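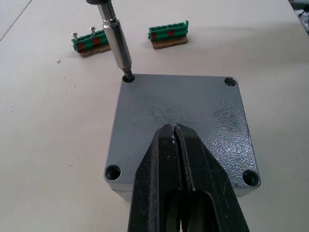
Figure 3. Gray textured lid on a white tabletop, with a tool tip in one of the four corner screw holes.

4.2 Secondary Essay Timing and Interview Offers

We next looked at whether the date on which an applicant returned a secondary application was related to receiving an interview offer. The sample for this part of the study was the 826 applicants who used the Venetti advising portal and gave consent for their records to be linked. Applicants who withdrew before any secondary was sent were left out at an earlier stage (Section 3.1).

Return time was measured in days from the date the school's request reached the applicant. Fledia and Barros both record this date automatically. Arkach does not, so for students at that campus we used the date the applicant typed into the tracking sheet. We checked these entries against forwarded emails where we had them and corrected those that did not match.

Applicants who returned most of their secondaries within 2 weeks received more interview offers than those who took longer. The difference became smaller once we controlled for the month in which the primary application was submitted. Applicants who submitted in May tended to be early at every later step, and they also had higher grades on average. Within the May group alone, return time had little relation to offers.

Essay reuse was coded by 3 readers working separately. An essay was marked as reused if the readers agreed that only the name of the school or program had been changed. Reused essays were returned faster, but applicants who relied on them did not receive more offers. Reader agreement was lowest for the "why this school" prompts, where small edits were hard to classify.

Records were frozen on July 27, 2019, and later offers are not counted. Some schools send a share of their invitations well after the main interview season, so the totals for waitlisted applicants are likely too low. We return to this point in Section 5.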